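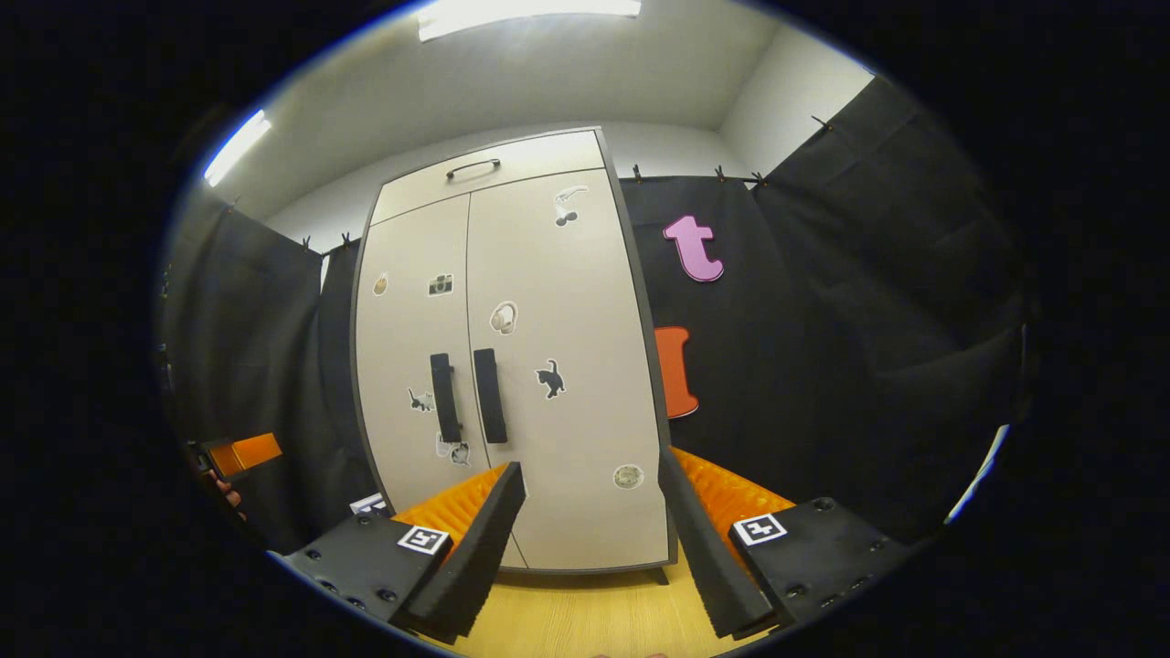 O armário bege do quartinho, já com os adesivos nas portas.

Como decorar um armário liso com adesivos (sem se arrepender depois)

Por Italo Fabbri – 26 de janeiro

Categoria: Faça você mesmo > Quartos e armários

65 compartilhamentos | 43 comentários

Eu tenho uma birra antiga com porta de armário lisa. Fica aquele paredão bege olhando pra gente, ainda mais num cômodo pequeno! Pintar dava trabalho demais, então fui de adesivo – e gostei tanto que resolvi escrever o passo a passo.

Comecei pelo tema. Fui juntando coisas de que gosto: uma câmera, um fone de ouvido, um gato preto de rabo levantado (o meu preferido, ficou na porta direita, ao lado do puxador). Desenho pequeno funciona bem em porta alta, dá pra espalhar bastante sem pesar.

Depois vem a limpeza. Pano com água e um pinguinho de detergente neutro, outro pano só com água, e deixa secar bem. Perto dos puxadores capricha, ali junta gordura de mão que é uma beleza.

Antes de tirar o papel de trás, prende cada adesivo com um pedacinho de fita crepe e vai lá pra porta do quarto olhar de longe. Eu mudei tudo de lugar 2 vezes. Alinhadinho ficou com cara de tabela, espalhado ficou muito melhor. Só não cola em cima da emenda entre as portas, senão rasga quando abrir.

Na hora de colar, solta só uma beiradinha do papel, encosta na porta e vai alisando com um cartão velho enrolado num paninho, do centro pra fora. Bolha pequena sai com a unha, com calma.

E se enjoar? Secador no morno, puxa devagar pelo canto e passa um algodão com óleo de cozinha no que sobrar de cola. Testa antes num cantinho escondido, tá? O Henryk Baran me perguntou se dá pra fazer em madeira crua, e eu não faria – a cola entra nos veios e é um sofrimento pra tirar.

No meu compartimento de cima não colei nada ainda, estou esperando chegar uma cartela nova em setembro.

2614 visualizações

Tags: adesivos, armário, decoração barata, quarto pequeno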